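2022-05-02

Quick one because I've got 2 loads of washing on and a bag to pack, but I said I'd write up the lantern festival plans and three people have now asked me the same thing in the shop.

So. Yes it's coming back. Yes it's moved. No longer the car park behind the library (thank god), it's going down on the quay in January, on the long flat bit by the old Raneck sheds. Outdoors mostly, with one of the sheds opened up for the food and for when it rains. Which it will.

Eimear Dunne is running it again. She did the last one more or less on her own with a phone and a borrowed van and I don't think she slept. This time she's got Ciarán Gilmartin doing the lights and the power, and the Gilgate people are lending the fencing and the big gates. Proper gates! Last time it was rope.

What's on, as far as I know:

Lantern walk from the bridge down to the quay, every evening. Starts when it gets dark, not at a set time, which I like and my mother hates.

Altotura. If you haven't seen them they're stilt walkers, sort of, but with drums. Cristian Chávez who started it lives out past the golf club now and he's been teaching some of the secondary school kids since last autumn. They'll be in the walk and then doing their own thing on the slip after. Saw a bit of a rehearsal through the door of the hall and it was LOUD.

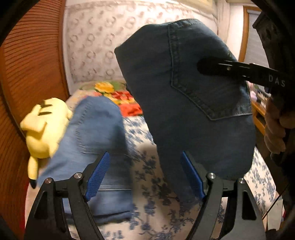

Food stalls, list not final. The chowder is back. The man with the tiny doughnuts is a maybe, he's got another booking and is trying to get out of it. I have told Eimear I will personally ring him.

A small stage, songs and a bit of storytelling. Daithí Mac Suibhne is down for the stories, the drowned bell one hopefully, though he says he's sick of it. Tough.

Tickets. This is the bit people are cross about so I'll just say what I was told. The walk is free, always was, always will be. The shed and the stage are 4 euro on the gate and under twelves go in free. That's it. It's to pay for the generator and the toilets. Last time there were two toilets for the whole thing and I stood in that queue with a child in a snowsuit, so take my 4 euro, take eight.

Parking is the thing I'd worry about. There's nearly none on the quay, maybe around 30 spaces and the traders will want half. There's talk of a bus from the mart but it's only talk. If you can walk, walk. If you're coming from out the Dunne's Cross side you'd be better leaving the car at the church and comming down the steps. Bring a torch, the steps are desperate.

It runs for three nights. I asked about a fourth and got a look.

What I really wanted to say was about the lantern making. Workshops are in the back of the hall, two in the run up to Christmas and one right after, and they fill up. Last time I left it too late and ended up making ours at the kitchen table with the wrong glue. It was meant to be a heron. It went round the town as a sort of bent goose and somebody's dad asked me was it a kettle. So put your name down early, there'll be a sheet in the post office once the dates are fixed. Willow and tissue are supplied, bring your own scissors and a jam jar.
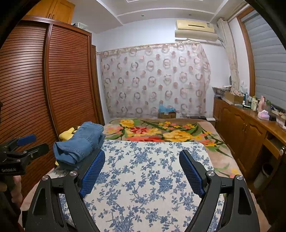
Gearóid Geraghty is after people to steward as well. You get a hi vis and a bowl of chowder. I did the bridge end last time and it was grand, cold feet but grand, you mostly just tell people the loos are the other way. He wants names by the end of the summer, I think mainly so he can stop thinking about it. Ring him, don't text, he doesn't read them.

Wet weather: they'll go ahead in rain but not in wind, the paper ones just fold. If it's called off it'll be on the notice board at the bridge and probably on here if I'm near a computer.

Oh and no dogs in the shed. Dogs on the walk are fine on a lead but the drums last time sent Eimear's one under a van for an hour so use your head.

Machine's beeping. More when the stall list is out, and I'll put up the lantern pattern I used if anyone wants a goose.

Contact me | All words mine, please ask before copying | Back to top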